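이너, 가사 작업 자동화 평가 결과 공개… "토스트 한 장, 아직 사람보다 느리다"

양팔 로봇 '팔리코', 400회 시험 중 178회 무개입 완료
가정 보급 시점은 제시하지 않기로

2019년 11월 8일 – 로봇 제어 소프트웨어 개발사 이너(Iner)는 양팔 로봇 시스템 '팔리코(Palico)'를 이용한 가사 작업 평가의 1차 결과를 공개했다. 평가 대상은 가정용 토스터 조작이다. 로봇이 빵을 토스터에 넣고, 레버를 내리고, 가열이 끝난 뒤 토스트를 꺼내 옆의 쟁반에 놓기까지를 하나의 작업으로 정의했다. 총 400회의 시도 가운데 사람의 개입 없이 전 과정을 마친 것은 178회였다.

이너는 이번 결과를 근거로, 현 단계의 팔리코는 일반 가정이나 매장에서 단독으로 운용할 수준에 이르지 못했다고 판단한다. 개별 동작의 성공률은 상당 부분 개선되었으나, 동작을 연속으로 이어 붙였을 때 오차가 누적되는 문제가 남아 있다.

평가 과제로 토스터를 선정한 이유

가사 작업 자동화 연구에서는 물체를 집어 옮기는 과제가 흔히 쓰인다. 물체의 형상이 일정하고 주변에 여유 공간이 있으면 이 과제의 난도는 높지 않다. 반면 토스터 작업에는 좁은 개구부에 대한 삽입과 인출, 스프링 레버 조작, 변형되기 쉬운 식품의 파지가 모두 포함된다. 사람에게는 별도의 학습이 필요 없는 일이지만 기계에는 서로 다른 제어 방식이 요구된다.

시험에는 시중에서 구입한 2구 토스터를 개조 없이 사용했다. 로봇에 맞추어 레버를 키우거나 슬롯을 넓힌 전용 기기는 배제했다. 작업대에 위치 표식을 붙이지 않았으며, 토스터의 각도는 시도마다 조금씩 달리했다.
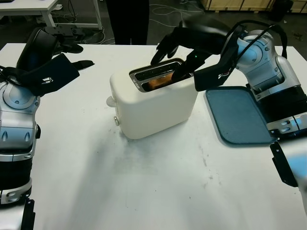

인출 공정은 전체 작업에서 실패가 가장 많이 집계된 구간이다. 빵이 슬롯 안쪽에 낮게 걸린 경우 그리퍼는 빵의 윗면이 아니라 옆면을 잡아야 하고, 이를 위해 손가락 끝이 개구부 안으로 들어가야 한다. 두 손가락 그리퍼의 한쪽 손가락을 슬롯 안으로 내리는 위 자세가 여기에 해당하며, 이때 반대쪽 팔은 아무것도 잡지 않은 채 그리퍼를 벌리고 있다. 손가락과 슬롯 테두리 사이의 여유가 작아 수직 방향에서 조금만 벗어나도 접촉이 발생한다. 접촉력이 설정값을 넘으면 제어기는 동작을 중지하고 손을 들어 올린 뒤 접근 각도를 다시 계산한다. 재시도 횟수는 시도당 2회로 제한했다.

파지력 설정도 과제로 남았다. 힘이 약하면 빵이 미끄러지고, 강하면 구워진 표면이 부서진다. 같은 봉지에서 꺼낸 식빵이라도 굽는 정도에 따라 강도가 달라져, 단일 설정값으로는 모든 경우에 대응할 수 없었다. 현재는 파지 직후 손가락 간격의 변화를 읽어 힘을 보정하는 방식을 적용하고 있다.

가열 중 대기와 안전 제어

가열 구간에서 로봇은 별도의 조작을 하지 않는다. 그러나 이 구간의 제어 역시 평가 항목에 포함되었다. 토스터 위쪽에 가상의 제한 영역을 설정하고, 가열이 진행되는 동안에는 양손이 이 영역에 들어가지 않도록 했다. 가열 상태는 카메라 영상으로 판정하며 토스터와 로봇 사이에 전기적 연결은 없다.
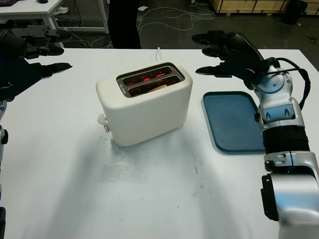

가열 중인 토스터와 대기 자세의 양손. 슬롯 안쪽 열선이 붉게 달아올라 있다.

영상 판정의 오류는 주로 조명 조건에서 비롯되었다. 실내가 밝을 때는 열선의 붉은색이 약하게 잡혀, 가열 중인 상태를 종료로 잘못 판정하는 사례가 있었다. 이 경우 로봇이 너무 일찍 인출 자세로 넘어가게 되므로, 지난 8월 이후의 소프트웨어에는 연속된 여러 영상에서 같은 판정이 나와야만 다음 단계로 진행하는 조건을 추가했다. 오판정은 줄었으나 작업 시간은 그만큼 늘었다.

평가를 총괄한 사나 마흐루스(Sanaa Mahrous) 이너 조작연구팀장은 "빵이 올라온 것을 사람은 소리로 안다. 팔리코는 아직 영상에만 의존하며, 소리와 영상을 함께 쓰는 판정기는 시험 중"이라고 밝혔다. 이어 "178이라는 숫자를 제품의 성능으로 읽지 말아 주기 바란다. 어느 공정에서 멈추는지를 파악하기 위한 기초 자료"라고 덧붙였다.

다지 손과 두 손가락 그리퍼 비교

평가에는 말단 장치로 두 손가락 그리퍼와 다지 로봇 손을 모두 사용했다. 작업대와 쟁반의 구성은 같게 유지했다. 두 손가락 그리퍼는 구조가 단순하고 위치 제어가 안정적이어서 슬롯 내 인출에 유리했다. 다지 손은 레버를 누르거나 빵을 옆에서 받치는 등 동작의 폭이 넓은 대신 제어할 관절이 많고, 손의 부피가 커 쟁반이나 토스터 일부를 시야에서 가리는 문제가 있었다.

가림 현상은 적재 공정에 직접 영향을 준다. 손이 쟁반 위에 놓이면 머리 쪽 카메라로는 쟁반 바닥을 거의 확인할 수 없고, 이 상태에서 제어기는 직전 영상에서 추정한 위치를 사용한다. 그 사이 쟁반이 밀리면 오차가 그대로 남는다. 이너는 손목 카메라를 추가하는 방안과, 놓기 전에 손을 한 차례 물려 쟁반을 다시 확인하는 방안을 비교하고 있다. 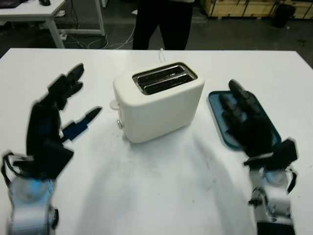

남은 과제

이너는 다음 항목을 후속 평가의 범위로 정했다.

- 규격이 다른 토스터에 대한 일반화. 현재의 결과는 한 가지 기종에 한정된다.
- 두께가 고르지 않은 빵, 손으로 썬 빵의 취급.
- 인출 실패 후의 복구. 빵이 슬롯 안에서 부러진 경우 현재는 작업을 중단하고 운용자를 호출한다.
- 작업 시간 단축. 가열 시간을 제외하더라도 숙련되지 않은 사람보다 느리다.
- 주변에 사람이 있을 때의 속도 제한 기준.

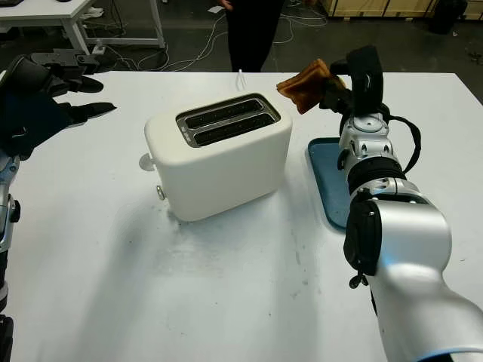

인출 공정. 오른손이 구워진 빵 한 장을 토스터 위쪽에서 잡고 있다.

빵이 슬롯을 완전히 벗어난 뒤의 이송은 상대적으로 안정적이다. 다만 빵이 손 안에서 기울어진 경우에는 쟁반에 내려놓는 방향을 다시 계산해야 한다. 평가에서는 빵이 쟁반 테두리에 걸친 경우를 실패로 처리했다. 실제 주방에서라면 사용자가 문제 삼지 않을 수 있으나, 판정 기준을 일정하게 유지하기 위한 조치였다.

매장 적용에 대한 견해

조식 매장 운영사 스키나비아(Skinavia)는 이번 평가에 작업 기준을 제공했다. 스키나비아의 샤이마 벤무사(Shaimaa Benmoussa) 운영기획 담당은 "매장에서 필요한 것은 같은 작업을 영업시간 내내 반복하는 능력"이라며 "절반에 못 미치는 완료율로는 직원이 옆에 붙어 있어야 하고, 그렇다면 직원이 직접 굽는 편이 빠르다"고 평가했다. 양사는 매장 도입 일정을 협의하고 있지 않으며, 당분간 시험 항목과 판정 기준의 정비에 한해 협력한다.

빵만을 굽는 용도라면 컨베이어식 전용 설비가 이미 있고 처리량도 높다. 이너가 범용 양팔 로봇을 시험하는 목적은 기존 가전이 놓인 작업대에서 여러 종류의 일을 차례로 수행할 수 있는지를 확인하는 데 있다. 토스터 작업은 그 가운데 첫 항목이며, 다음 평가에서는 컵 정리와 작업대 닦기를 다룬다. 항목별 결과는 완료 횟수와 개입 횟수를 함께 표기하는 같은 양식으로 공개한다.

시험 기록과 판정 기준서는 연구기관의 요청이 있을 경우 제공한다. 영상 자료의 상업적 이용은 사전 협의가 필요하다.

이너(Iner) 소개
이너는 양팔 로봇용 조작 제어 소프트웨어를 개발하는 기업이다. 팔리코는 이너의 연구용 플랫폼으로, 일반 소비자에게 판매하지 않는다.

문의: 이너 홍보 담당

공유 17 댓글 2

관련 보도자료
이너, 팔리코 제어기 8월 업데이트 배포
이너–고네임(Ghoneim), 손목 카메라 모듈 공동 시험 착수
스키나비아, 조식 매장 작업 기준서 개정
팔리코 평가 양식 안내: 완료와 개입의 구분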